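About Pramero

Pramero is a small home skills school, and we love the everyday jobs that keep a kitchen running! Dish racks, sponges, trays, drawers, all of it. 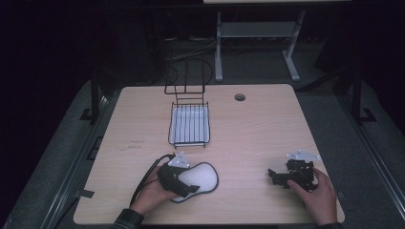

What we teach

We started with one evening course on washing up and putting away, and it filled faster than we could find chairs. Now we run 7 courses a year out of our rooms in Pamholm, and 866 people have come through them so far (plenty came back for a second one, which makes us very happy).

Our favorite is still Sink and Rack. You spend a whole session at a plain table with a wire dish rack and a sponge, working out where the plates should stand, where the tray goes, and how to keep a small counter clear while you do it. It sounds like a tiny subject. Then somebody asks about roasting pans and we're there until nine!

After that you can move on to Toprak, our pantry and cupboard course, or Brornine, which is all about packing up a kitchen and setting it up again in a new home. Brornine runs in July, when half the town seems to be moving.

How classes work

Groups are kept to 20, and every course is 3 sessions long. We talk, we try things, we move the rack to the other side and try again. Bring your own awkward items if you like – odd lids, tall bottles, the colander that never fits anywhere. We really do enjoy those.

No experience is needed, and there are no tests. Teenagers heading off to their first apartment are as welcome as people who have run a household for decades and fancy a fresh look at it.

Want to come by before signing up? The door is open from 4 p.m. on class days, and the kettle is usually on.

Print this page | E-mail this page
Shares: 20 | Comments: 3

Contact us | © Pramero, Pamholm | Back to top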